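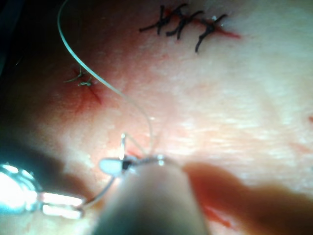
Workshop Tips: Buying for a Stitching Robot Without Wrecking the Year's Budget

I get more mail about money than about anything else on this page, so this month it's all shopping. Our shop keeps a small two-arm suturing setup going in the back bay at Drotholm, and I'm the one who fills out the order sheets. I came to this from woodworking and sewing machines, and I can tell you the buying mistakes are the same ones I made with a router table. You blow the whole pot on the big shiny thing and then you can't afford bits!

Budget the small stuff first

Before you ask anybody for a quote on arms, sit down and list what gets used up in one working day. Needles, thread, wipes, gloves, gauze, sterile water, drapes, blades, lens cloths, tissue. Price that list, multiply it by the number of days you'll really work, and write the total at the top of the page in pen. Then look at robots.

I did it backwards the first year. We had gorgeous arms and two boxes of thread, and by spring I was begging leftovers from the teaching lab upstairs.

Keep two kinds of thread on the shelf

Buy black braided and clear monofilament, both, in more than one size. Black is a joy for anybody new because you can find the knot and the tails right away against pale tissue. The clear stuff is glossy and picks up every light you own, and it also remembers the shape of the packet, so it wants to spring back into loops while you're trying to tie it. You need to practice with it anyway. If your budget only lets you buy deep in one, go deep in clear, as you'll ruin a lot more of it learning.

Order thread with the needle already attached. Yes, it costs more per packet. I tried threading loose needles to save money and lasted one Wednesday.

Count lives, not just prices

Many gripper tips come with a set number of uses, and the seller won't always put that next to the price. Ask. Our needle drivers get 17 sessions before I retire them, a number I settled on myself after keeping a log taped inside the cabinet door, and your number will be different. Divide the price by the sessions and you have something you can compare. The cheap pair I bought in a weak moment worked out dearer than the good pair once I did that little sum (and they chewed the thread, too).

While I'm at it: buy a spare of whichever tip you use in your better hand. It's the one that goes first.

Used arms are fine, used cables are trouble

I'm all for secondhand. Our left arm came out of a training center that was closing, and I'd do it again tomorrow. But set aside money for new drive cables and have somebody go over every little pulley at the wrist before you pay. Wiggle the jaw with the power off. Any grit or catch and I'd knock the price down or walk away.

Things I ask a used seller now:

Is the software license tied to the machine or to the old owner?
Are the wrist parts still being made?
Who calibrated it last, and may I see the sheet?
Does the crate come with it? (A new crate cost us $675, for a box!)
Can I come and see it run, with thread in the jaws?

That last one matters more than the rest put together. A jaw can open and close all day in thin air and still let a wet thread slide.

Lights: spend less than you think

I bought one enormous, very bright lamp from a catalog and regretted it. Moist tissue shines back at you, and a single hard light gives you a washed-out patch right where you wanted to see and a big soft shadow beside the instrument. Two cheaper lamps on bendy necks, each one turned down, did far better. Put them on opposite sides and move them every time you move the work. If you have ten dollars left over, tape a scrap of frosted drafting film over the fronts.

Plan the bench before the robot arrives

Measure the bench, then measure the arms at full reach, then measure the door. I skipped the door. We took the frame off it with a pry bar while the delivery man ate his sandwich and watched.

Our bench top is 16 inches deeper than the one I first drew up, and I still wish for more. You need a place for your elbows, a place for the tray, a place for the bottle of rinse, and a clear strip up front where nothing at all is allowed to live. Drains are worth paying for. A shallow lip around the edge is worth paying for too, and you can make that yourself out of aluminum angle and a tube of bathroom sealant. 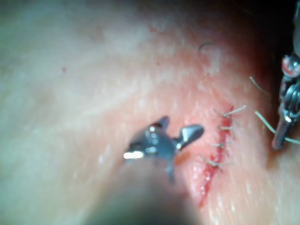
Leave room between the arms as well. On paper two instruments fit fine on either side of a small wound, but their shafts are a whole lot fatter than their tips, and the wrists need space to swing when you pull a long tail through. I mark the spot for each base on the floor with paint pen so that after mopping they go back to the same place. If you're choosing between a longer arm and a wider bench, take the wider bench.

Cameras and what they see

A small camera near the wrist is handy and doesn't cost much, but budget for more than one view. The closer it sits, the more the instrument itself gets in the way, and you'll have a big blurry shaft across part of your picture just when you're placing a stitch. Ours are the Zalix ones. I like them for one reason, and that's the little lens cover that pops off for washing. Buy a handful of spare covers with your first order. They go down the drain, they go out with the gauze, I've found one in my lunch.

Try the focus at the distance you'll be working at before you sign for anything. I do it with a scrap of printed cloth under the lens, the same way I'd check a magnifier for hand sewing.

Training hours are equipment too

Put them in the budget as a line with a dollar sign. When the Torres package came in we'd paid for the machine, the cart and the service plan, and left nothing for people's time. It sat under a sheet until December. Now I pencil in 15 paid hours per new person before they're let loose on a job that counts, and I buy thread to match.

My practice order, if it's any use to you: long straight cuts with plain interrupted stitches first, evenly spaced, then short slanted cuts, then the clear thread, then both hands swapping the needle. Stay on each one until it's dull.

Odds and ends that saved me money

Label the thread drawer by size on the front and on top. People grab from above.

Ask for the demo needle trays after a sales visit. They'll usually leave them with you.

Don't stock up on tissue. Check how much cold space you've got, buy for the week, and keep a standing order you can cancel by phone.

A magnetic strip meant for kitchen knives, screwed to the back of the bench, catches steel needles that would otherwise end up in a shoe. You still need a proper sharps box! Get the large one, and get it in the same order as your needles so it can't be forgotten.

Hold back a tenth of the whole budget and don't tell anyone it's there. Mine has gone on a cracked foot pedal, a pump seal, and a shipping bill from Kurura that was nearly as much as the part inside.

Keep the receipts in a zip bag with the log, in the cabinet and away from the rinse bottle. Mine got soaked last year and I spent a whole morning drying them on the radiator with clothespins.

Next month I'm doing tray liners and how to cut your own, so if you've got a favorite material send me a scrap and I'll run it through the wash a few times.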